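The plates were the last of it. Kári Kvaran had left them till the end on purpose, same as he left the crusts.

Eleven years of lunches in that shop and now the lease was up and Bjarnason wanted the keys by six. Not the man Bjarnason – he was dead – the company. The letter said "vacant and broom clean." Broom clean. Kári had read it out loud to the workbench.

What do you even do with plates. You can't sell them. He'd sold the good lathe for 3,000 and the bad one for 954, because the guy had exactly that in an envelope and wouldn't go to the machine for more. Nobody makes an offer on a plate.

Pink was Dora's. Blue was his. That was how it started, anyway. By the second winter they ate off whichever one was nearer, and by the third she'd eat off his and he'd eat off hers and neither of them said a word about it.

He ought to do the cables first. The cables were stupid. Every cable he ever bought had gone and had children. He'd promised the speaker to his nephew, cables included, and the nephew had said sure, great, and then not called.

Phone. Not the nephew. The van.

"You said two o'clock."

"I said after two," said the van.

"It's after two."

"It's after two here as well," said the van, and hung up, or went into a tunnel.

OK. So. Papers.

He went down the long bench with a bag and didn't let himself read anything. Read one and you read them all. Invoice, invoice, a drawing of a hinge, invoice. A Dasero catalog with a page folded over. A birthday card. He read the birthday card. It said *Happy 70th you old goat* and it wasn't even his, it was for old Bjarnason, the living one, and they'd all signed it and then forgot to give it to him. Dora had written *eat somthing green* and drawn a leaf.

Into the coat pocket, the card. Everything else in the bag.
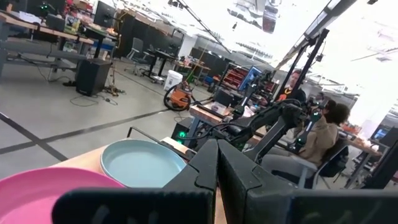 He had the speech ready by then, too, the one for whoever turned up for the keys. About how a floor isn't just a floor. How they'd laid the tape themselves, him and Dora on their knees, arguing over where the tape should cross, and she'd won, and she'd been wrong, and they had worked around her being wrong ever since. It was a good speech. A bit long.

Vacuum. He did the vacuum. Did the corner by the cabinets and the corner past the cabinets, and it choked on a washer and he let it choke. Then dug the washer out. Then put it in his pocket with the card – why? It was a washer.

Ten past four. Where was the van.

He sat down. Bad idea. You sit and you start hearing the place. There was the pipe that knocked. The lights. In July the roof used to tick all afternoon like a cooling engine, and Dora would bring cold rice and cucumbers from home and they'd eat with the big door open and their boots off. She put too much vinegar on it. He told her every time. She put more.

She lived by the sea now, working for Drimico, doing something with boat doors. Happy, from the sound of it. She'd called at New Year's and asked was he eating. He'd said yes. He'd said it while standing up, over the sink, holding a boiled potato in his hand.

Knock on the side door.

Not the van. A young woman in a big green coat with a folder, stamping her feet.

"Bjarnason," she said.

"You're not old enough."

"I'm the granddaughter. I do the properties now." She looked past him. Looked at the desks, the shelves with all the bins still on them, the whole long bench. Her eyebrows went up and stayed there. "You know it's today?"

"Van's late."

"How late?"

"Since two."

She came in and put her folder down on the end of the table, next to the plates. He nearly said careful. They were plastic. They had been dropped off that table about a hundred times, careful was a strange thing to say.

He started the speech. He got as far as the floor. Then his hand was in his pocket and he'd got the card out instead, and the washer came with it and rang on the concrete and rolled off somewhere, and he gave her the card.

She read it. Took a while for something so short.

"He'd have hated this," she said.

"He would've."

"Goat." She wiped her nose on the back of her glove. "Who's the leaf?"

"That's Dora."

"Did he eat anything green?"

"Not that I ever saw."

She laughed, and then she undid the coat and dug around in it and brought out a paper bag. Two buns from the Plaltovlow place by the bridge, gone flat from being sat on in the car. She'd meant one for now and one for the drive back. She held the bag out and then looked around for somewhere to put it down, and well. There they were.

Kári gave her the blue. Then he thought, no, and switched them, and then he switched them back because she was watching and it was getting odd.

"Is it okay if it's tomorrow?" she said, with her mouth full. "The keys. I can write that it was tomorrow. I can write that I got held up."

"Were you held up?"

"I'm being held up now."

He ate the middle first, the way he always did. Outside something big was backing up and beeping, and a man's voice was shouting his name with the accent on the wrong end, Kari*i*, Kari*i*, and he thought, in a minute, I've still got the crust.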